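Chapter 4
Sorting Things Out: A Day at the Cimatgate Lab

Before you read: How do you tell a napkin from a toy? Write down two or three clues you use. Keep your list handy, as you will want it again in Section 4.2.

In the first three chapters we kept robots on paper. We drew their joints, measured how far they could reach, and talked about motors until everyone was a little tired of motors. Now we get to go and see some! Each winter the Cimatgate lab opens its doors to school groups, and this chapter follows one of those visits from the coat rack to the last question of the afternoon.

The main hall is loud and a bit crowded. Most visitors head straight for the big packing line by the windows, where an arm called Pridance stacks boxes faster than you can count them. It's a great show, and we will come back to it in Section 4.5. But the demonstration our writer liked best was a smaller one at the back, built around a toy kitchen (yes, a toy kitchen, with a sink and a faucet). The job there is clearing up. A tray comes out with a mix of things on it, and everything has to be picked up and put where it belongs.
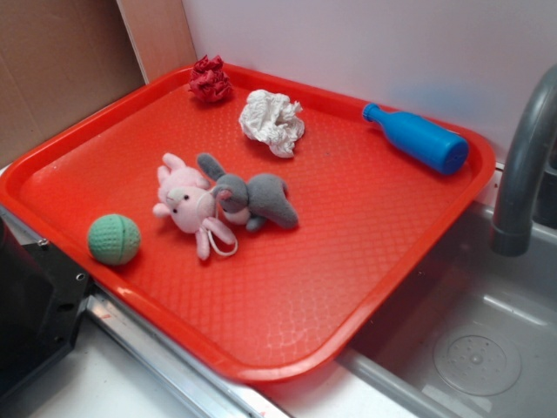

By Guðlaug Bergmann
Visit of January 22, 2022

I had expected the bottle to be the hard part. It lies on its side, it's rounded, and it could easily roll. The students I was standing with thought so too, and one of them was ready to bet his lunch on it. Then the woman running the station, an engineer from Venell, asked us to look at the two plush toys in the middle instead. Where does the bunny stop and the elephant start?

For us that is easy. One is pink, one is gray, and we have all seen a stuffed animal before. A computer starts with much less. It gets a grid of colored dots, and it has to decide which dots belong together. The elephant lies partly over the bunny, so some of the bunny's outline is hidden. And then there is that thin white cord! Catch a finger in it and you may lift more than you meant to.

The crumpled tissue brings up a different problem. A foam ball is a ball from every side, but a tissue can be crumpled a thousand ways and still be a tissue. The team had collected 3,336 pictures for this one task, 758 of them showing soft things that change shape, and the engineer told us she would happily take more. I loved that answer. I stayed at the station so long that I nearly missed the bus.

4.1 Seeing Before Grasping

Every pick begins with a question about edges. The software looks for places where color or brightness changes quickly, and it treats those places as possible borders between one object and the next. This step is called segmentation. In the Hwang method, which you will try out on squared paper in Activity 11, we start from a single dot and keep adding its neighbors as long as they are close enough in color. Have a red pencil and a gray one ready before you begin.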